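**Ticket: front loader, Cledberg laundry room – drum stops partway, red item left damp**
Status: open
Unit: white front loader, next to the partition
Reported: Saturday, early afternoon

**Problem**
Machine stops with time left on the program and won't spin. It has done this on 2 small loads. Bigger mixed loads finish normally. The Zurel detergent sheets were in use both times.

**Checked so far**
- Power and water supply okay.
- Hose at the back not kinked.
- Load weighed on the kitchen scale: 300 g, well under what we normally put in.

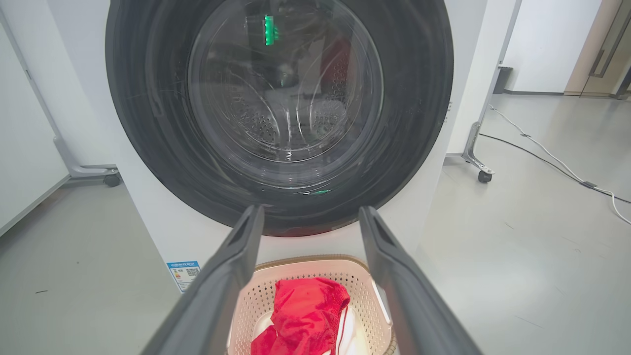 *Red garment and whites in the basket, in front of the washer.*

My first guess was the door latch. Opened and closed the door several times – it catches each time and I can't feel any play. Ran an empty rinse after that and it went through to the end, spin included. So the latch is probably fine, and the pump too.

Next I tried the red piece in the drum with nothing else. It stopped again at the same point. 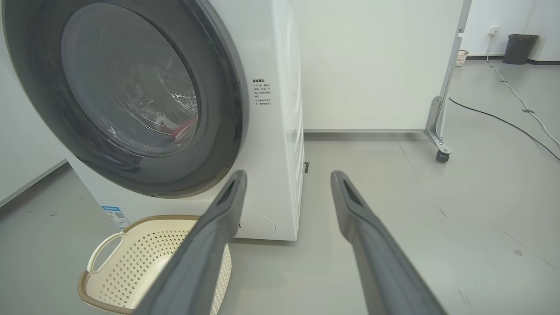

*Red fabric in the drum, low on the right of the window. Round filter cover is at lower right on the front.*

Filter cleaned. Some lint and a button, nothing that would block it. Wiped the gray gasket all the way around and felt under the fold. No change on the next try.

**To do**
- Repeat with two bath towels added.
- Check the feet with a level.
- Ask Arenen about a service visit if the towels make no difference.
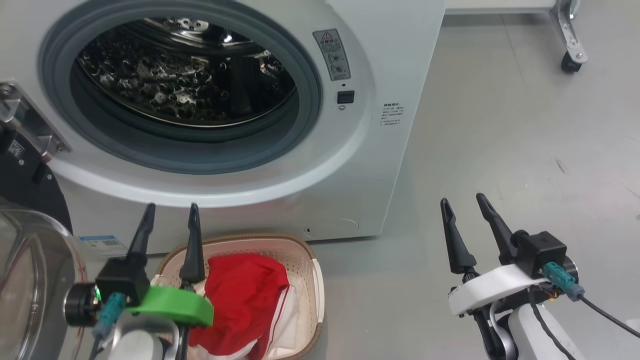 Baptiste replied that one light item can pull the drum off balance and the machine will give up on the spin, so try the towels before paying for a visit. Leaving the ticket open until the towel load has been run.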